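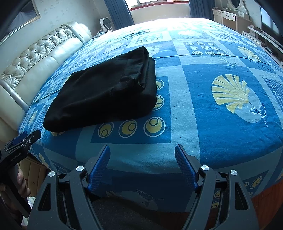 Home | Our Work | Reports | Contact

Clindport Home Skills: progress report to the Stotora Fund
28th November

Dear Ravindra,

Thank you again for the $649, and for being so patient with us while we got going! The bedroom sessions are well under way, and I'm pleased to say folding on the bed has been the favourite so far. Chia-jung likes everyone to smooth the cover down first and work in the middle of the mattress, and a patterned bedspread has proved a lovely help (people line their edges up with the printed blocks without being told).

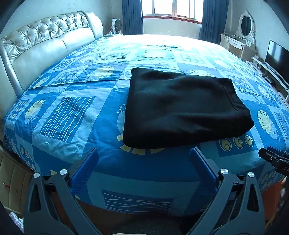
We've stuck with dark, thick pieces for now, as they're the ones most of our members said they bundle up and shove in a drawer. Black doesn't show its seams kindly, so we teach feeling for the waistband or hem before making the last fold. It's slow going, but there's plenty of chatting and I wouldn't hurry it.

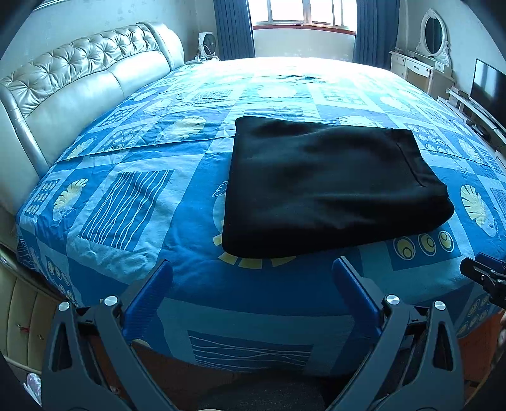 Spending and next steps

We've spent $300 on printed guides and travel, and would love to keep $200 aside for four more home visits before May. I-hsuan is keen to try fitted sheets, bless her.

Warmly,
Mercy Mussa

Print this page | E-mail this page

Comments

Wai-kit Huang: Good to read this. Could the guides have bigger type?

Mercy Mussa: Yes, the next lot will!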